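Leading zeros gone after opening export in spreadsheet

damianozie
Our warehouse system (Lusutero, if anyone else has the pleasure) exports the stock list as a CSV. 1276 rows. I double-click it, it opens, and every part number that started with a zero has lost it. 00417 is now 417, a different part entirely. I found out after I'd saved it. Is there a setting?

colwidth_auto
Select the column, format as text. Done.

damianozie
Did that. Now it's 417, but left-aligned.

k_arai
Formatting after the fact won't bring them back. The zeros were dropped when the file opened. Get a fresh export, start with a blank workbook, then import from the data menu and set that column to text before you load it. Don't double-click the file. Don't save over it either.

colwidth_auto
Or use a custom format, 00000. Works fine here.

k_arai
Works fine if every part number has five digits. Damilola, do they?

damianozie
They have whatever number of digits the person felt like that morning.

grumbleshelf
I'll say the unpopular thing and suggest putting a letter in front of every part number. We did it in October and the problem went away.

k_arai
So did everyone's ability to match against the old orders, I'd imagine.

grumbleshelf
For 2 weeks, yes. Character building.

damianozie
The import worked, thanks Kohei. Zeros are all there. However, 17 part numbers have turned into dates. I didn't know we stocked March 4th.

k_arai
Different column?

damianozie
"Supplier ref." I only set the first one to text.

k_arai
Set that one too. Set all of them if you're not adding anything up.

colwidth_auto
For the record my way is still quicker.

damianozie
It was very quick. I had the wrong answer in seconds. Marking this solved, going back to the fabric bins.
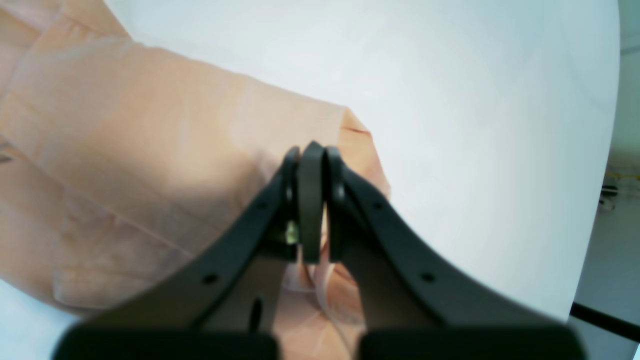 Peach fabric on the white table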